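作業ノート 2月 リブ付き円筒(白)まわり

朝イチ、紙を敷いて円筒を置いた。とりあえず置いただけ。

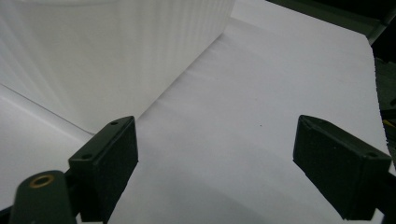 林さん(Wakana)からすぐ返事。紙は毎回替えた方がいい、前のFilskaの時は粉が残ってて底の拭き取りをやり直した、とのこと。了解。今日から一回ごとに交換にする。古い紙は裏返して使わない(前回やった、すまん)。

紙の真ん中の右寄りに黒い点ひとつ。ゴミか紙の傷か不明。払う前にメモだけしておく。次に敷く紙でも同じ位置に出たら紙側、出なければ作業台まわりのゴミと思うことにする。
紙の右端、ちょっとガタガタ。切り方が雑。次はカッターと定規で。手でちぎるの禁止。
下の方にうっすら折れ目。ロールの内側の方を使うと巻きぐせが強いので、前日に切って平らな板にはさんでおくこと。板は棚の一番下。

リブの影の件
正面から強く当てると溝が白く飛んで、筋が全部つながって見える。窓側のブラインドを半分閉めて、天井灯だけにしたら筋が読めるようになった。左がやや暗くなるけど、このくらいが一番見やすい。スタンドライトは使わない方向で。Jiahuiはもう少し斜めから当てたいと言ってたので、午後に一回だけ試す。

拭き方
・溝に沿って縦に。横に拭くと布の毛が筋に引っかかる
・布は青い袋のやつ。白い方は毛が出る
・アルコールは布につけてから。直接かけない
・底の縁は最後。ここを先にやると持つところがなくなる
・手袋は必ず。指の跡が筋の中に入ると取れにくい(昨日これで時間食った)

寸法、まだ途中
高さはハイトゲージで測る。ノギスだと筋の山に当たったり谷に落ちたりして値がばらつく。外径は山で取るのか谷で取るのか、Orariの図面に書いてない。Jiahui Guに確認中。返事が来るまで外径の欄は空けておくこと。勝手に埋めなでほしい。
筋のピッチは5山分まとめて測って割る。一山ずつは無理、目が死ぬ。

11時すぎ追記
返事きた。外径は山。谷は参考値でいいそう。記録表の列名を「外径(山)」に変更した。古い表のままの人は差し替えて下さい。Luのフォルダに入れてある。Clitusのフォルダの方は旧版なので見ないこと。消したいけど権限がない。

午後
斜めからのライト、試した。筋はくっきりするが影が強すぎて、傷なのか影なのかわからない。却下。Jiahuiも納得。午前の条件に戻した。
紙は新しいのに交換ずみ。黒い点は同じ位置には出ず。なのでたぶんゴミ。台を先に拭いてから敷く、を手順に追加。
ブラインドは閉めたままにしておくと隣の机が暗いと言われるので、終わったら開ける。

気になってること
底が台に当たるところ、少しガタつく気がする。紙の折れ目に乗ってるだけかもしれないので、紙なしで定盤に置いて確認する。すきまゲージ見当たらず。最後に使った人、引き出しに返して下さい。
筋の継ぎ目がどこかにあるはずだけどまだ見つけてない。一周させながら爪でさわるのが早いかも(手袋の上から)。見つけたら鉛筆は使わず、台側にテープで印。本体にテープ貼るとのりが溝に残る。

残り
紙の買い足し。残りわずか。幅の広い方で頼む
記録表、谷の参考値の欄を追加する
定盤の予約、林さんに聞く
カッターの刃も替えどき

明日は底の確認かから。円筒は棚の上段、布をかけて縦置き。横にすると転がる。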